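Stultura Demonstration Rooms
Home > Equipment > Visits and demonstrations > Full-day visit, humanoid

Full-day visit, humanoid
Order code: 273
Price: 1,885 per group, before tax
Group size: up to 8
Availability: most weeks, except September, when we repaint and argue about the color
Page last revised: 11 December 2018

What you are buying

A day in our rooms with a full-size humanoid robot doing household work at a speed that will make you feel good about your own. You get the robot, an operator, an engineer to answer questions, and lunch. You do not get a light show, a keynote, or a robot that waves at you when you come in. We had one that waved. Visitors filmed the wave and missed the demonstration.

The visit is meant for people who are thinking of buying, renting or building something similar and would like to see an ordinary day of it first. Care homes come, and so do furniture makers, insurers and a fair number of engineers who tell us at the door that they are only here to keep a colleague company. Schools should look at the half-day visit instead, where there is more to touch and less waiting.

How the day runs

Morning. Coffee, safety talk, paperwork. Inna Tkachenko gives the safety talk. It takes 20 minutes and covers where to stand, where not to stand, and what the word "stop" means when she says it. After that you go through to the home room and watch the robot start up. Starting up is dull, and we've left it in the program on purpose. Anyone who plans to own one of these will be seeing a lot of it.

Late morning. Table tasks. The robot works at a desk, moving small objects in and out of baskets. You'll see the same move several times over, with small changes: the basket a little farther back, the object turned around, the desk at another height. Some attempts go well. Some end with the robot holding air very carefully. The engineer will talk you through the difference, and you may ask for any attempt to be run again. Most groups do, and they nearly always ask for the bad ones.

Lunch. Soup, bread, two kinds of cheese. Tell us about allergies when you book. The robot isn't at lunch, though we are asked.

Early afternoon. Your task. Each group may bring one job of its own, within reason and under the weight limit in the booking form. We've had napkin rings, pill boxes, a stapler, and a jar of pickles that we now list under "not within reason." Send us a photo and the measurements ahead of time and we'll tell you plainly if it's hopeless. You can still bring it. Hopeless ones make for a good hour.

Late afternoon. Questions, figures, goodbye. You leave with a printed sheet of every attempt made during your visit, the failures included.

The home room

The room is fitted out like a smallish apartment whose tenant owns very little. It has a wood floor, a stacked washer-dryer, open shelves, a desk and some baskets. The furniture is the kind people really have, and the floor has the scuffs to go with it. Visitors from the trade sometimes ask why we don't lay something smoother. Their customers don't live on something smoother.

You will notice notes on the floor. They are ours, and they tell the operator which variation goes where. Please don't straighten them, stand on them or improve the handwriting. Liam Costello wrote most of them and is sensitive about it.

What to look for

First-time visitors watch the hands. Fair enough, that's where the excitement is, such as it is. Eftychia Zacharopoulos, who ran these visits for their first two years, used to tell groups to watch the shoulder. A reach that is going to go wrong often looks wrong up there well before the fingers arrive, and once you've seen it you will start calling the misses before the engineer does. We had a group from Urbańczyk who kept score.

The pauses are worth your attention too. The robot will stop over a basket and stay there long enough for someone in your party to whisper, "Is it broken?" Usually it isn't. A slow approach and a steady hold above the rim are part of what we are testing, and a hand that rushes the last inch tends to take the basket with it. 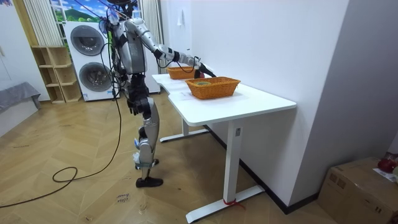
Cables are the other thing people ask about. We show the machine as it works, wires and all, and we don't put a cover over the parts that look untidy. If your board needs to see something sleek, we can recommend several brochures.

What's included
Entry for up to 8 people
Operator and engineer for the full day
One task of your own
Lunch and more coffee than is wise
Printed attempt sheet

What's not included
Travel and parking
Any promise that it will work the first time
The second task you thought of on the way over (half-hour blocks can be added on the day if the operator is willing, and bringing pastries has been known to help)

Options
Extra engineer, for groups that want to split up
Comparison session with the Drasine arm, bench-mounted, much faster and far less interesting to photograph
Video of your own task, sent within a week, uncut. Trinidad Echeverría does the filming and won't add music.

What visitors have told us

"Slower than I hoped and more convincing than I feared. I would have liked a chair." Ilse Kuhlmann, Ollex

There are chairs now.

"My team argued the whole way home, so I suppose it was money well spent." Facilities manager, care home group

"The soup was very good." Left in the guest book, unsigned

Practical points

Flat shoes, please. Long scarves and lanyards stay in the cloakroom. Photos are fine without flash. Phones on silent: the robot won't mind the noise, but the operator will. The rooms are on one level, with a wide door from the parking lot. Children under twelve can't come on the full-day visit, and neither can dogs, including the very calm ones.

If you have to cancel, tell us a week ahead and we'll move your booking at no cost. If we have to cancel, it will be because something has come loose, and you can choose between a new day and your money back. We'll also tell you what came loose. Some people find that more useful than the visit.

To book

Use the booking form and quote order code 273. Give us two dates that suit you, the number of people, allergies, and the measurements of whatever you're bringing. Inna answers within two working days. Please do not bring pickles.

Related items
Half-day visit, schools
Bench visit, Drasine arm only
Room rental without robot (same floor, same desk, lower price)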